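Soft Seats, Hard Seats: Why Chairs and Cushions Feel So Different

Home and School Science – Reading Page
9 January 2021

Look at the places where you sit in one day. You might eat breakfast on a hard kitchen chair, ride to school on a padded bus seat, and read a book on a floor cushion. All of these hold you up, and they all feel different.
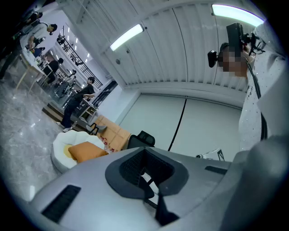
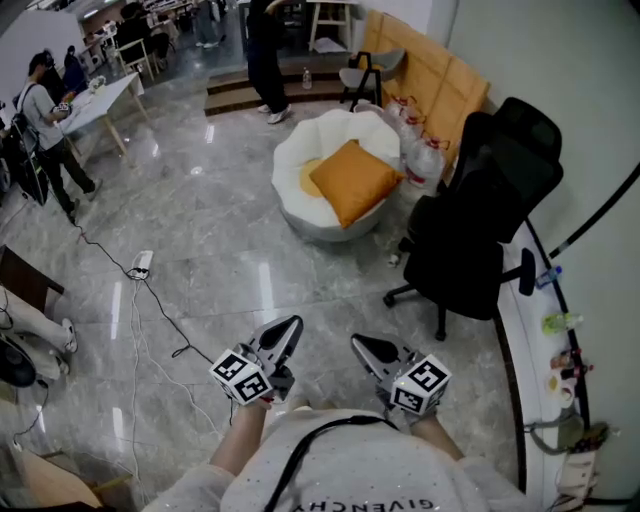 To understand seats, start with weight. When you stand, your weight goes down through your feet and into the floor. When you sit, most of it goes down through your bottom and the backs of your legs. The seat pushes back up on you with the same amount of force. If it did not, you would sink right through it.

What changes from one seat to another is how that push is spread out. A flat, hard seat touches only a small part of you. Your body has curves and bones, and a board does not bend to fit them. The push is packed into a few spots, and after a while those spots get sore. The squeeze on each spot is called pressure.

A cushion squashes down under you. It dips most where you press the hardest and rises up to meet the parts of you that press less. Now more of you is touching the seat, so each spot gets a smaller share of the push. Your weight is the same, but the pressure is lower.

What is inside a cushion?

You usually cannot tell from the outside. Many cushions are filled with foam. Foam is a solid with lots of tiny bubbles in it, a bit like bread. When you sit on it, the walls of the bubbles bend and some of the air is squeezed out. When you get up, the walls spring back and air goes in again. That is why a foam cushion puffs back up slowly after you leave it.

Other cushions are stuffed with loose fiber, which looks like cotton candy when you pull it apart. Fiber is very soft, but it can bunch up in the corners. Shaking the cushion spreads it out again. Beanbags are filled with small, light beads that roll past each other, so they can change into almost any shape.

Old cushions go flat because their filling has been bent too many times. Imagine that someone sits on a cushion 20 times a day. In 50 days that makes 1000 squashes. Good foam can take far more than that, but sooner or later some of the bubble walls stay bent.

Why do office chairs have mesh?

Many office chairs have a back made of mesh, which is a cloth full of little holes. It is stretched tight across a frame, like the skin of a trampoline. When you lean on it, it gives a little and then pulls back.

The holes let air move. Your body makes heat all day long. A thick pad holds that heat against your back, but mesh lets warm air out and cooler air in. A person who works at a desk for hours may be glad of that.

Rolling office chairs have a base shaped like a star, and most of these stars have five points. Each point has a small wheel called a caster under it. Five points that reach out wide are hard to tip over, even if the person in the chair leans to one side. With only three points there would be wide gaps between them, and the chair could fall over into a gap.

Why are some seats low?

A tall stool lets you reach a high table and get up quickly. A low lounge seat is better for resting. Your legs can stretch out, and you do not have far to fall if you wobble. Low seats are harder to get out of, though. Try it. To stand up from the floor you have to lift your whole body a long way, and your leg muscles do the lifting.

A bench is different again. It has no gaps between the seats, so people can squeeze together or spread out. A padded bench against a wall takes up little space, and the wall helps keep it in place.

Does the shape matter?

Some seats and cushions are made to look like other things. They can be flowers, fruit, animals, or food. A scalloped edge, which goes in and out like petals, does not make a seat softer. People pick it for its looks. The part that matters for comfort is the middle, where you sit, and it needs to be wide enough for you and thick enough that you do not feel the floor through it.

Try this: the cushion test

You will need two or three cushions, a ruler, and a few heavy books.

Put the first cushion on the floor. Stand the ruler beside it and write down how tall the cushion is. Lay the books flat on top. Wait while you count to 10, then measure again. How far did the cushion sink?

Now take the books off. Count slowly to 8 and measure one more time. Is it back to its first height? Do the same with the other cushions, using the same books each time so that the test is fair.

You may find that the cushion that sinks the most is not the one you like best. A very soft cushion can squash so flat that you end up sitting on the floor anyway. A firmer one sinks less and keeps holding you up.

Words to know

Caster – a small wheel that can turn in any direction.
Foam – a solid with many small bubbles of air or gas inside it.
Mesh – a material with lots of small, even holes.
Pressure – how hard something pushes on each small part of a surface.
Scalloped – having an edge made of small curves.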